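Zirkametti Paired Hand Grippers: Product Page and Good Practice Notes

Sold as a matched pair, left and right, for recording two-handed tasks that a robot will learn from later.
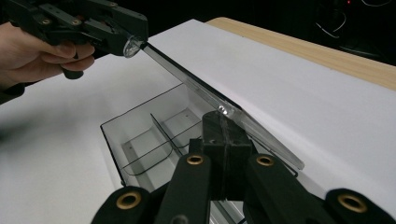 Rhonda Petrenko wrote to us from Millham that her team had written a rule for nearly everything on the arm side, speed limits, stop buttons, floor tape, and then handed people the grippers with no rules at all. She asked whether we could put our own house rules on the product page, where operators would find them. We loved that idea, so they're printed in full further down!

What you get

Two trigger-operated hand grippers, spare finger blocks, a fitted case and the printed rule card. Part number 613 is the standard pair. Part number 213 is the same pair with a longer trigger for bigger hands (or gloves). Both take every finger we make, and you can mix fingers on one pair, which is great fun when you're working out how to hold something thin or slippery.

Our house rules for two-handed work

1. Agree on the task in one written sentence before anyone picks up a gripper. Tape it to the bench.
2. Check the pivots at the start of each shift. Open and close each gripper 5 times. If it catches anywhere, it goes back in the case with a tag on it.
3. Wipe the fingertips before working with clear plastic parts. Fingerprints and dust change the grip more than you'd think.
4. One gripper holds before the other lets go. This is the rule we care about most, and new operators break it all the time (so did we).
5. Squeeze only as hard as the part needs. A thin strip that bows under the fingers should be let go and picked up again.
6. Keep bare fingers off the part during a recording. If you have to reach in, stop, fix it, and start a new take.
7. Mark bad takes right away. Don't save the sorting for the end of the day.

Who signs off

We suggest that the person who records isn't the person who approves. At Boychuk, our test shop, approval happens at 4 p.m. and the bench stays as it is until then. Smaller teams can swap roles at lunch.

Care and spares

Finger blocks wear first. Replace them in pairs, left and right together, and write the month on the case label. The Amine storage rack holds 5 cases and bolts under most benches. A new rule card comes out in February, and owners of either part number can ask for it free of charge.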